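Search this site Enter keywords

3.2 Station setup and upkeep

The Tam cell is a single arm on a wheeled base, parked in front of a household kitchen counter at the Bindumura test flat. Before each block of trials, one operator (Holmgren or Le Roux) locks the casters, checks the base against two floor marks, and runs the homing routine. The base must sit within 25 mm of the marks – otherwise the reach plan is recomputed, and the block is logged separately.

Wrist calibration was repeated every 300 trials. Over the full period we ran 1298 trials and recorded 227 stops. Most stops came from a worn finger pad, which slipped on smooth handles. We replaced the pads in August and from then on wiped them with alcohol at the start of each block. Cable strain at the elbow joint caused the rest, and a longer service loop was fitted.

Objects are kept along the back wall, with the front of the counter left clear for placing. The layout used for the kettle and knife block tasks is shown in Figure 4.

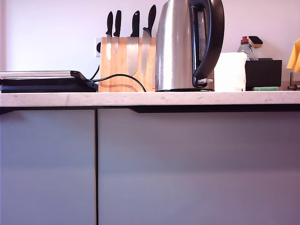

Figure 4. Counter layout with the arm out of view. Left to right: contact grill, knife block, kettle, sink items.

Power cords were treated as keep-out zones in the planner, with the margin set by hand. Lunde redrew these zones whenever an appliance was moved – a short job, but one that was skipped twice early on.

Shares 25 Comments 0
Contact | © Usevura | Back to top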